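Re-timing the hall heating

The boiler at Dratcombe was set to come on at 5 a.m. every day, whatever the weather. I logged the hall temperature each morning through March and found it reached 18 degrees well before anyone was up.

I moved the start to 6.15 and dropped the flow temperature slightly. Gas use for the month came to 900 kWh, down by 241 on the month before – part of that is milder weather, and I have not corrected for it.
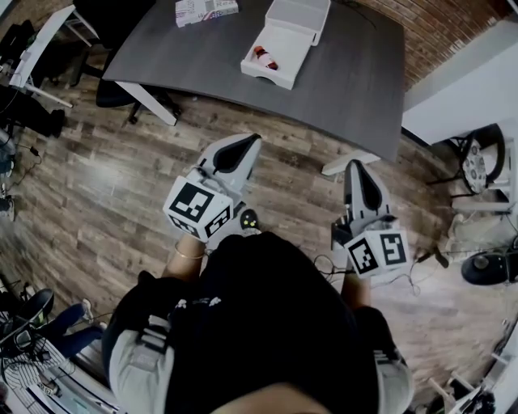
The bathroom radiator still lags the rest by 26 minutes. Hüsnü Demirtaş suggested balancing the lockshield valves, starting with the one nearest the pump. I have done two so far and will do the landing on Wednesday.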